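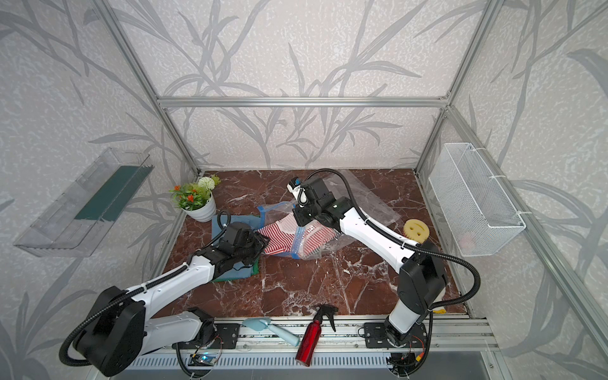
Drosex, the cooperative building game from the studio Surkau, will receive its largest update to date in June, and with it a change in how players think about the spaces they share. The update, titled Kunska, moves the game indoors. Where earlier seasons asked teams to raise bridges and watchtowers across open country, Kunska gives them rooms to furnish, machines to place and a great many surfaces to choose. The studio's designers speak often of pattern and of the way a surface sets the mood of a room before anything has happened in it: gray wallpaper printed with large grass-like leaves, for instance, set against a brown marble tabletop with pale veins. Such pairings were long regarded as decoration in building games. In Kunska they form part of the rules.

The principle is simple enough to explain. Every room belongs to a household of players, and every household is judged by the visitors it receives. Visitors arrive with preferences, some stated and some hidden, and they respond to the materials around them. A guest who favors stone will stay longer in a room that has it. A guest who dislikes clutter will leave early, taking a share of the household's income along. Walls, floors, counters and fabrics therefore carry real weight, and the update ships with 168 materials, of which 50 are available from the first session.

Shakuntala Tripathi, who leads design on the project, describes the change as a return to an older idea. "We began with a prototype about a single kitchen," she said. "It was set aside when the outdoor game proved popular, but the team never quite let go of it. The kitchen is in Kunska now, almost as it was first drawn."

That history accounts for some of the update's character. Drosex has always been a game of large gestures, and its most devoted players are known for structures that take weeks to finish. Kunska works at a smaller scale. Rooms may be completed in an evening, and the tools have been adjusted accordingly. Objects can be rotated freely, placed at an angle or stacked, and a household of up to three players may edit the same room at once. Changes made by one player appear immediately to the others, with a brief colored outline showing whose hand was at work.

The outline was added after early tests in which disagreements were common. Players moved one another's furniture, and then moved it back - sometimes for the better part of an hour. The studio considered locking objects to the player who placed them, but testers found the restriction cold. The final version keeps every object open to every member of the household and relies on a shared record of changes, which can be reversed step by step.

Not every part of the design has been received warmly. The forums have objected most strongly to the visitor system, which some regard as a tax on personal taste. A player who wishes to paint every wall orange may do so, but may also find the household short of funds by the second week. Surkau has answered with a separate mode in which visitors pay nothing and judge nothing, and in which all materials are open from the start. Progress made there does not carry over to the main game.

The update also introduces Vasylenko, a market town that links the households. It has 2 districts at launch, one for trade and one for public competitions, and it is the only place where strangers will meet. Chat in the town is limited to set phrases and gestures unless both parties agree to open it. Tripathi expects the competitions to draw the most attention, although she hopes the market will last longer. "People come back for the person who sold them a good lamp," she said.

Kunska will be free to all owners of the base game. Existing outdoor structures will be kept in full, and players may attach new rooms to them through any doorway wide enough to admit a visitor. Watchtowers, which have no doorways, will need to be rebuilt at ground level first.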